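Workshop notebook, May
Sunday, started 9.40

Carrying on with the Pivik glue trials. Tosh hide glue against the Erkton liquid fish glue, same joint, same timber, same clamps. The liquid one is easier to live with, no pot to mind, but I don't trust it yet on chair rungs and that is what most of the next job is.

Offcuts of ash from the Utix order. All of it from the same two boards, so any difference ought to come from the glue. Cut tenons 7 mm thick, shoulders on all four sides, and pared the cheeks until they went home with hand pressure. Threw out one mortice where the chisel had wandered. Do not be tempted to pack it out with shavings and use it anyway, as we did last time, and then argue over the result.

Hide glue mixed last night, one part granules to two of cold water by weight, left covered. It had gone to a stiff jelly by the morning, which is right. Warmed it slowly. The thermostat on the glue pot reads low against the kitchen thermometer, so I went by the thermometer. Held at 60. Someone has written 70 on the lid in pencil, please ignore that. The glue ran off the brush in a thin string and then broke into drops, so I left the water as it was.

First batch clamped by 10.30. Squeeze-out all the way round on the hide glue joints. The fish glue ones showed less, mainly at the bottom edge. I may have been mean with it. Second batch brushed on both faces and given a couple of minutes before closing.

The room was cold when I opened up and I should have put the heater on an hour before. The hide glue skins over quickly on cold wood. Warmed the parts for the second batch on top of the radiator and had noticeably more time to get the shoulders tight. Going to do that every time from now on, whatever the weather.

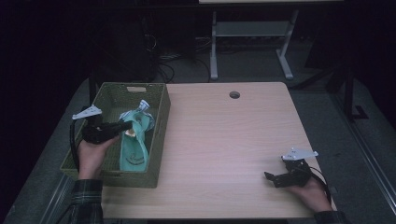
Table with the green woven basket, cable hole at the back.

Lever test on the pieces glued last weekend. Method as before: mortice block in the vice, bar over the tenon piece, weight hung from the end and added to in small steps until something gives. Wrote down the load at the first sound as well as at the break, because the two were a long way apart on the fish glue.

Best hide glue joint held to 91 kg on the hanger and then the wood went, a long split up from the shoulder with fibres left in the mortice. The glue line itself was still sound. The fish glue joints let go along one cheek first and hung on by the other. Clean faces where they had parted, a bit shiny, which looks like starvation to me. That fits with the poor squeeze-out. I don't want to write the stuff off on the strength of joints I probably glued badly.

The bar bends a little at the top of the range. It makes no odds for comparing one joint with another but don't quote the loads to anyone outside as if they meant something.

Also tried taking one of each apart with steam. Hide glue opened after a few minutes with a damp rag and the iron. Fish glue was quicker still and messier, it ran down the leg and had to be washed off with warm water. Both fine for repair work. Damp raised the grain on the ash and it will want scraping.

Stock: the Tosh tub is down to 1560 g including the tub. Enough for the chairs. The Erkton bottle is past half and the nozzle has blocked again, so I cleared it with a panel pin and stood it in hot water. The cap needs wiping before it goes back on.

Still to do:
Repeat the fish glue set with a heavier coat and longer in clamps.
Make a new mortice block, the old one is bruised where the vice grips it.
Check the thermostat against the other thermometer, in case it is the kitchen one that's wrong.
Try a pinch of salt in the hide glue for longer open time. Small jar only.

Pot emptied and washed at 4.15. Clamps stay on overnight.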